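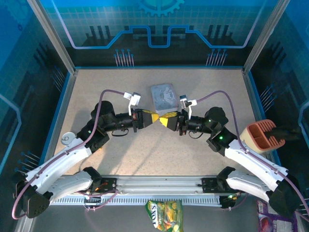
4/18/25

Bunny print, Wernance job, continued. I left off last time halfway through the color notes and my handwriting gave out on me, so I'm starting that part over and typing it.

First the thing I keep forgetting to write down: the folder for this print is 714. It was filed under Grirnon for ages (don't ask) and I've moved it. If you go looking in the Grirnon box you'll find the old swatch cards and a takeout menu, and that's it.

So, the artwork. I've been living with it all week and I like it more than I thought I would! The sleepy bunny is the best thing in it by a mile. Closed eye, little lashes, those two round red cheeks. Somebody at Wernance asked whether the cheeks should go softer to match the other pastels and I really hope they leave them alone. The bunny is white with a thin dark gray outline, and without the cheeks I think it would sink right into the background from across a room. I wrote that in my email to them, a bit more politely. 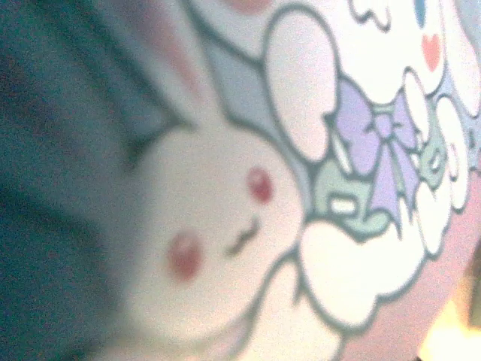

The outline is what I want to talk about with whoever does the next proof. On screen the dark gray looked heavy to me, and I had a note in here from before saying to thin it down. I'm crossing that out. On the cloth it's a nice quiet line, and the puffy cloud-looking character needs it or all those rounded lobes would just melt into each other. White on white is a risky way to draw anything, and I'd like to know who signed off on it, but okay, it works. The pink heart on its cheek is sweet too. I'd missed that completely on the proofs.

Ironing: I did the spare yard on the low setting with a pressing cloth and kept going back over one crease for way too long. Next time steam first. Also whoever borrowed the pressing cloth and brought it back with glue on it, I know where you sit.

Lūse wants the care wording by the end of the month. I've got 60 as the wash temperature on my draft (Celsius, they're particular about it) and 50 as the number of washes we're promising, and I've now swapped those two by accident twice. Writing it big here: WASH TEMP 60, WASHES 50. The long test hasn't been run, so nobody quote me on fading yet. 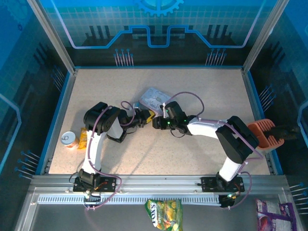
On packaging I don't have much. The light blue-grey with white printing is calm next to a busy pastel print, and I'd be happy to see the hang tags go that way. Wernance had been leaning toward pink on pink, and I'd want to see it in the hand before I say yes – there's already a pink band with a wavy edge in the artwork and it does plenty. Stornota quoted on tags in both colors, quote is clipped inside the back cover. The price is the same either way, so it's only a taste question.

Back to the artwork for the last bit, the wand. Striped handle, oval head, pink hearts inside, yellow ribbon wrapped around it. I'd call it the second favorite in the shop after the bunny. What bothers me is the stars. The cream one is so pale that in poor light it's nearly gone, and I'm torn between pushing it yellower and just letting it be a quiet star. I looked at it under the lamp and by the window and changed my mind both times. Leaning yellower.
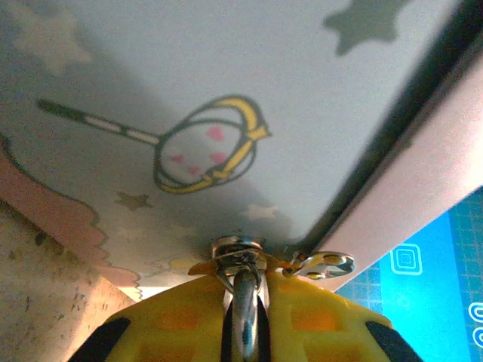
Tae-yang Jin: leave the pale star alone, please. If every star shouts, the ribbon on the wand stops being the yellow thing, and that ribbon is why the wand reads at all. Push the small one to version 4 if you must, and print both on one strip before August. Also the menu in the Grirnon box is mine.

Okay, fine, both on one strip. I'll cut the cloth for it tomorrow and put the strip in 714 with the proofs.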